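Häufige Fragen zum Tistley-Cup

Seit die Ausschreibung online steht, quillt mein Postfach über, und weil sich vieles wiederholt, schreibe ich die Antworten jetzt einmal ordentlich auf. Ich bin Remedios Ocampo, ich organisiere das Turnier und pfeife zur Not auch selbst. Wer hier nichts findet, schreibt mir einfach weiter, ich beiße nicht!

Was ist der Tistley-Cup überhaupt?

Ein Basketballturnier für Hobby- und Betriebsmannschaften, gespielt an einem Wochenende im Januar in der Halle von Tistley. Kein Ligabetrieb, keine Wertung für irgendeine Rangliste, aber mit richtigen Schiedsrichtern und einer Anzeigetafel, die seit der Reparatur auch wieder beide Spielstände anzeigt. Gespielt wird fünf gegen fünf, gemischt oder nicht gemischt, das ist jedem Team selbst überlassen.

Wie lange dauert ein Spiel?

In der Vorrunde 2 mal 12 Minuten durchlaufend, gestoppt wird nur in der letzten Minute und bei Auszeiten. Ab dem Halbfinale spielen wir vier Viertel zu je acht Minuten. Pro Halbzeit gibt es eine Auszeit, und bitte, bitte meldet die am Kampfgericht an und brüllt nicht quer übers Feld. Letztes Jahr hat Vojtěch Tóth am Tisch gesessen und drei Auszeiten gleichzeitig gehört, von denen eine vom Nachbarfeld kam.

Was passiert bei Unentschieden?

In der Gruppe bleibt es beim Unentschieden, beide bekommen einen Punkt. In der K.-o.-Runde hängen wir drei Minuten dran, notfalls noch mal drei. Freiwurfschießen gibt es bei uns nicht mehr, das fanden irgendwie alle doof (ich auch, wir haben so verloren).

Wie viele Leute dürfen in den Kader?

Zwölf. Ihr könnt die Namen noch bis zum Beginn eures ersten Spiels ändern, danach ist die Liste zu. Mindestens fünf müssen natürlich da sein, wenn es losgeht, und wenn sich jemand verletzt, dürft ihr auch zu viert weiterspielen.

Darf ich mitspielen, wenn ich im Verein bin?

Ja, aber höchstens zwei aktive Ligaspielerinnen oder Ligaspieler pro Team gleichzeitig auf dem Feld. Auf der Bank dürfen so viele sitzen, wie ihr wollt. Als aktiv zählt, wer in der laufenden Saison schon mal auf einem Spielberichtsbogen stand. Klärt bitte selbst mit eurem Verein, ob er damit einverstanden ist, das kann ich euch nicht abnehmen.

Was kostet die Teilnahme?

40 Euro pro Mannschaft, egal ob ihr zu siebt oder zu zwölft kommt. Zuschauen kostet nichts. Die Bankverbindung steht in der Bestätigungsmail, und in den Verwendungszweck gehört der Teamname. Beim letzten Mal hatte ich vier Überweisungen mit dem Betreff „Basketball“ und durfte raten.

Ich habe kein Team, kann ich trotzdem kommen?

Unbedingt! Schreib mir kurz, wie lange du schon spielst und auf welcher Position du dich wohlfühlst, dann setze ich dich auf die Springerliste. Ward Leemans ist vor zwei Jahren so bei Smits gelandet und heute deren Kapitän. Garantieren kann ich einen Platz nicht, bisher haben wir aber noch alle irgendwo untergebracht.

Gibt es etwas zu essen? 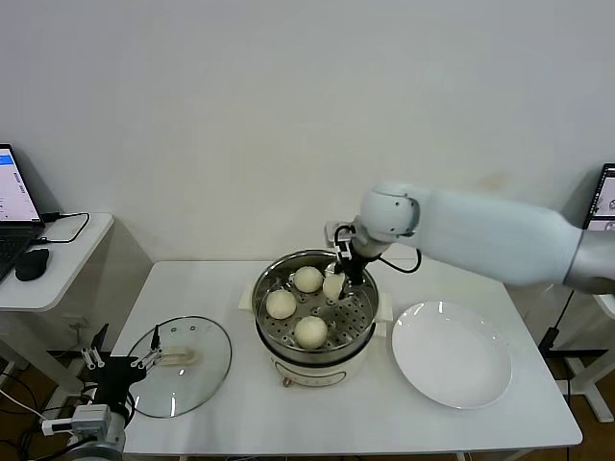

Die Pausen sind beim Spielplan mein Lieblingsthema, und an denen hängt auch das Essen. Zwischen zwei Vorrundenspielen habt ihr immer mindestens eine halbe Stunde, mittags ist auf beiden Feldern eine ganze Stunde Ruhe. Wer direkt danach wieder ranmuss, sollte sich nicht gerade den Bauch vollschlagen, aber so ein rundes, helles Dampfbrötchen wie die vier auf dem Siebeinsatz geht eigentlich immer, das liegt einem beim Rauslaufen nicht wie ein Stein im Magen. Ich esse ja lieber nach dem letzten Spiel, dann aber richtig. Eigenes Essen dürft ihr selbstverständlich mitbringen, auf den Spielfeldern ist allerdings nur Wasser erlaubt. Und Kuchenspenden nehme ich am Eingang persönlich entgegen.

Welche Schuhe brauche ich?

Saubere Hallenschuhe mit heller oder nicht abfärbender Sohle. Da bin ich streng, der Boden ist neu versiegelt. Wer mit den Straßenschuhen aufs Feld läuft, fegt anschließend.

Müssen wir einheitliche Trikots haben?

Gleiche Farbe reicht, Nummern müssen aber drauf sein, sonst kann das Kampfgericht keine Fouls zuordnen. Mit Klebeband aufgeklebte Nummern gehen, solange sie das ganze Spiel halten. Bringt wenn möglich einen hellen und einen dunklen Satz mit. Für den Notfall haben wir Leibchen, gelb und leider sehr gelb.

Wer pfeift?

Úna Ó Gríofa und Mikkel Vídalín teilen sich die Ansetzungen mit ein paar Leuten aus ihrem Lehrgang. In der Vorrunde sind es zwei pro Spiel. Ab fünf persönlichen Fouls ist man draußen, technische Fouls zählen mit. Über Entscheidungen könnt ihr abends mit Mikkel gern bei einem Getränk diskutieren, während des Spiels spricht bitte nur die Kapitänin oder der Kapitän mit ihm.

Wo kann ich parken?

Vor der Halle ist es eng, da passen 27 Autos hin, und die Plätze sind morgens ruckzuck weg. Auf dem Gelände von Trustbridge gegenüber dürfen wir am ganzen Wochenende stehen, nur nicht vor der Schranke. Fahrräder bitte an die Bügel hinter der Halle, der Haupteingang muss frei bleiben.

Gibt es Duschen?

Ja, in allen Umkleiden. Die linke Dusche in Kabine 2 wird nicht richtig warm, also lieber die anderen nehmen. Schlösser für die Spinde müsst ihr selbst mitbringen.

Was gibt es zu gewinnen?

Den Wanderpokal, den im Moment Ditunell hat und hoffentlich auch wieder mitbringt, dazu einen neuen Spielball für jedes Team im Finale. Und dann noch den Fairnesspreis, über den die Mannschaften selbst abstimmen. Jedes Team gibt nach der Vorrunde einen Zettel ab, für sich selbst stimmen gilt nicht.

Wir müssen absagen, bekommen wir das Geld zurück?

Bis zum Mittwoch vor dem Turnier ja, komplett. Danach nur, wenn ein Team von der Warteliste einspringt. Sagt aber in jedem Fall Bescheid, auch noch am Samstag früh! Mit einer Absage um sieben kann ich den Plan umbauen, mit einem leeren Feld um neun nicht mehr.

Wann kommt der Spielplan?

Sobald alle Startgelder da sind. Ich schicke ihn per Mail an die Ansprechpersonen der Teams und hänge ihn am Turniertag neben der Kabine 1 aus. Wünsche wie „bitte nicht so früh“ dürft ihr äußern, sammelt euch aber besser zu dritt im Auto und bringt Kaffee mit, denn irgendwer muss um neun anfangen.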